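Mutua Makori
6/18/20

Okay friends, a few of you asked how the family recipe project is going, so settle in, because I've been saving this up and it's going to be a long one (you know me).

It started in January with a shoebox from my aunt in Horbridge. Index cards, backs of envelopes, one whole recipe on a bus ticket. I thought it might be a weekend's typing. Ha!

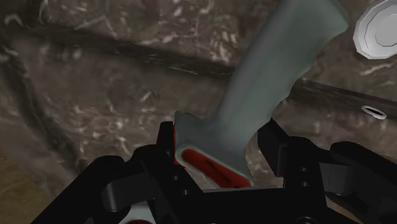
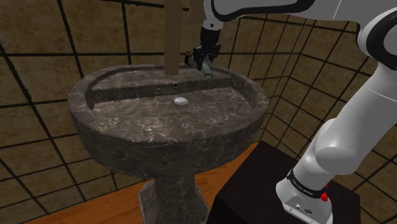 Gray-green tool in the first one, dark stone sink in the second.

So far I've typed up 57 cards. Nearly 30 of them are for the same bean stew, and no two agree on the onions. My grandmother fried hers first, her sister swore you drop them in raw, and both of them underlined it twice.

The hardest part is the measuring. "A cup" meant the blue cup, and the blue cup broke before I was born. My aunt thinks it held a bit more than a regular one. My mother thinks a lot less. I've been making the same flatbread over and over with different amounts of flour and calling them both to report, and I have to say those phone calls have been the best thing to come out of all this.

Then there's the coconut rice from the years they lived in Kisumlow. The card just says "cook as Mrs. Langat does." That's it! That's the card! If anybody reading this grew up near the Langats and remembers that rice, please, please write to me.

I'm going to print 60 copies, spiral bound so it lies flat next to the stove, and the shop in Pirnum says they can do a wipe-clean cover for a little extra. I went for it. You should see what butter did to the originals.

If you're a cousin and you want one, send me your address, and if you've got a card of your own in a drawer somewhere, take a picture of both sides and send that too. The good stuff is always scribbled on the back. More on the onions next week, once my mother has called me back.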